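What the tray job says about the rest of the work
Opinion, by Noémi Rácz

The argument about automation at Kesel usually begins with headcount, and I think that is the wrong place to start. Headcount on our floor has not changed. The content of the jobs has changed a good deal, and the grading scheme, the training budget and the shift pattern still describe the old content. That gap is my subject.

Some background for readers outside the site. Kesel handles and repacks small parts for laboratory suppliers. Until last August all tray handling was manual: pick up, turn, inspect, set down, fill, pass on. A trained packer was expected to clear 524 trays in a shift. The first arm, supplied by Destska, took over the set-down step on one line. It did this adequately with opaque trays and badly with clear ones. A transparent tray on a white surface gives a vision system very little to work with. The edges are faint and the base looks like whatever is underneath it.

The response was to collect demonstrations. People carry out the handling themselves with hand-held grippers, the motion is recorded, and the recordings are used to train the controller. The target for the first set was 2,000 usable demonstrations. Packers were asked to do a share of them, on the reasonable ground that they know how the trays behave.

I have three objections to how this was arranged, and none of them is an objection to the arm.

The first concerns pay grade. Demonstration work was entered on the time sheets as "light duties", the same code used for sweeping and label sorting. Damir Nedeljković, who runs the second line, put it to management that a packer doing demonstrations is producing something the firm keeps and reuses. The tray leaves the building once. The recording stays and is copied to each new arm. He was told that the code was an administrative convenience. It may be, but the code determines the rate, and the rate has not been revised.

The second concerns skill. Handling a thin plastic tray with two stiff fingers is a different task from handling it with a hand. There is no feel at the fingertip, so the operator has to judge pressure by watching the wall of the tray bend. Too little closure and it slips; too much and it bows and springs out sideways. Good packers were slow at this for the first few sessions and some disliked being slow. Edit Csonka kept a log of her own attempts and had 71 accepted out of her first 100. She regards that as poor. The Destska engineer regarded it as very good, and I am inclined to trust him on the comparison. What matters is that it was learned, on site, by practice, and there is no line in the training record where it can be written down.

The third concerns two-person handling. Some of the moves need a gripper on each side of the tray, held by separate people who have to agree on timing.

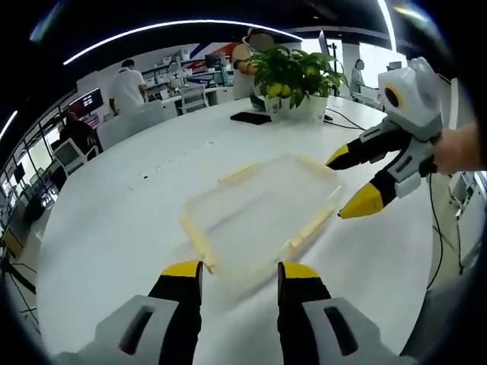

This kind of coordination takes concentration, and the present pattern allows one break in a session of two hours. Acceptance rates fall in the last half hour. Zahira Lumenta pointed this out from the session logs, and the obvious remedy is shorter sessions. The cost would be small compared with the cost of discarded recordings.

Management's position, as set out by Corrado Carbone at the site meeting, is that the demonstration phase is temporary and does not justify a new grade. I doubt the first half of that. Every change of tray, supplier or film thickness has so far needed a further set. The Bozsik trays needed one, and the Drutholm contract will need another, because the rims are a different shape. A task that returns with each contract is part of the job and should be costed as such.

There is a fair counter-argument. If demonstration work is graded separately, the firm has a reason to give it to outside contractors, and the packers lose it altogether. I take this seriously. My answer is that the grade should be attached to the packing job as an added competence, with a supplement, so that the work stays with the people who know the trays. Two other sites in our group already do this for forklift and solvent handling, and the paperwork exists.

The proposal goes to the next site meeting. Written comments can be left with Edit before the two o'clock handover.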